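Velliveck Block Sorting Kit for school clubs

The Velliveck kit is sold by Stollell as a first sorting task for robotics clubs. You get coloured blocks in several shapes, a task booklet and sample code for the arm. The arm costs extra - read the order form twice.

Stollell says a new club can be sorting by colour after 2 sessions. We doubt it. The Hughes club needed 5, and most of that went on getting the arm to reach the same spot every time. The booklet claims more than 1,000 picks between calibrations, with no word on how that was tested. Ours wanted redoing long before 400.

Sorting by shape is the better exercise. A star and a cylinder in the same red will catch out any team whose code only looks at colour, and blocks left touching are harder still.

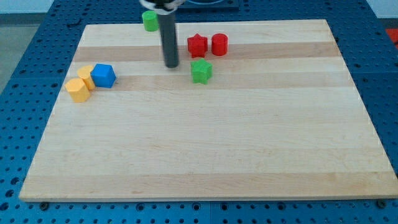 Gerrit Chauke wrote in to say we are too hard on the booklet, and that his students learned more from its mistakes than from the parts that worked. He still wouldn't pay full price for it.

Spare blocks are sold by the bag. Ask about delivery before July.

Related items
Skakano Line Follower Set
Velliveck Spare Block Bag
Stollell Club Task Booklet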